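Prukisley Counting Words

5 min read

Prukisley is a word list of number terms and counting phrases collected from printed material for young children. It was compiled for work on early reading levels and is distributed as two tab-separated files plus this card. Version 2 replaces the earlier release and changes the column order, so scripts written for version 1 will need editing.

## Contents

- `terms.tsv`: 658 entries, one per line. Each entry is a number word, an ordinal, or a fixed phrase containing one ("one by one", "a pair of").
- `sources.tsv`: 236 titles, with publisher, reading band and page count.

The files are UTF-8 with Unix line endings. There is no header row. Missing values are written as a single hyphen; an empty field is an error and should be reported.

## Columns in terms.tsv

1. Entry ID, an integer. IDs are stable across versions and are not reused when an entry is withdrawn.
2. Surface form, lower case except where the source capitalizes mid-sentence.
3. Numeric value. For phrases without a fixed value ("a few", "lots of") this is a hyphen.
4. Class: `cardinal`, `ordinal`, `phrase` or `vague`.
5. Source IDs, comma-separated, matching the first column of `sources.tsv`.

Numerals are stored separately from words. The digit 7 and the word "seven" have different IDs and the same value. Users who want them merged can group on column 3, but should first exclude ordinals, which carry the value of the matching cardinal.

## Selection of sources

Titles were drawn from the Villitz and Indale graded reader catalogs. A title was accepted if it was intended for ages three to six, was printed in English, and had at least one number term in the running text. Running text was capped at 2000 words per title. Page numbers, prices and barcodes were dropped before extraction.

Counting toys, number boards and puzzles often carry numerals with no sentence around them. Text of this type was left out, as were posters and flash cards.
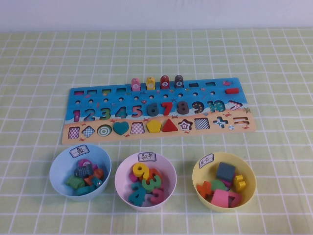
## Annotation

Classes were assigned by hand by Songül Oral, using the Chornovol guidelines with one change: "half" and "quarter" are tagged `phrase` when followed by "of" and `cardinal` otherwise. "Once" and "twice" are tagged `phrase`. "Second" as a unit of time was removed, along with "one" used as a pronoun. Some pronoun uses are hard to separate from counting uses in rhymes, and a few probably remain.

## Known problems

- British and American spellings in surrounding phrases are not normalized.
- Reading bands come from the publishers and are not comparable between catalogs.
- Hyphenated forms split over a line break were rejoined by script. Check "twenty-one" and similar entries before relying on exact string matches.

## Maintenance

Corrections are collected through the year and applied in January. Include the entry ID and the source ID with each report.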